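Plornwood & Verschueren | Client Newsletter

Signing a Release After a Fall: What to Check First

Posted 16/02/2021

People who slip or trip in a store, an apartment building or a parking lot often hear from an insurance company within days. The caller is usually polite, asks how the recovery is going, and mentions a payment. A form follows by mail or email. The form is a release, and signing it will normally end the claim for good.

Our Brisgate office has seen more of these forms this winter than usual, many of them sent before the injured person had finished seeing a doctor. Some are only 2 pages long, which makes them look less serious than they are.

What a release does

A release is a contract. The injured person accepts a sum of money and gives up the right to bring a claim over the same accident. Most releases cover injuries that are known and injuries that are not known yet. If a sore knee later needs surgery, the person who signed will generally have to pay for it or look to their own health insurance.

Many forms also name more parties than the reader expects. A release sent by a store's insurer may cover the store, the owner of the building, the company that cleans the floors and anyone else who could be responsible.

A recent matter

A client came to us after a fall on a wet stairway in a rental building. The insurer had offered $3,242, which matched the emergency room bill. It did not include physical therapy, lost wages or the follow-up scan her doctor had ordered. She had been given 15 days to accept. The deadline was the insurer's own and had nothing to do with the time the law allows for filing a lawsuit. She had not signed, so her options were still open – we were able to send the insurer her full records and continue the discussion from there.

Before you sign

Read the whole form, including any pages it refers to. Ask your doctor whether more treatment is likely. Find out whether your health insurer, or a public program that paid your bills, has a right to be paid back out of the settlement. Keep a copy of everything you are sent, along with the envelope or email it came in.

Be careful with checks as well. Cashing one marked as full and final payment can cause trouble even if you never signed a release.

If you have already signed, bring us the document anyway. Courts do set releases aside in limited situations, such as fraud or a signer who could not understand the agreement, but these cases are hard to win.

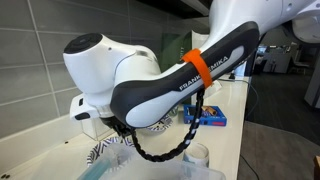
Category: Premises Liability

Our guide to reporting a fall has been updated and is available at the front desk in Brisgate and at our Govivier office. It covers incident reports, photographs and requests to preserve security video. The next update is planned for August.

First consultations on injury matters are free and can be held by phone. This item is general information and is not legal advice. Deadlines differ from state to state – speak with a lawyer about the one that applies to you.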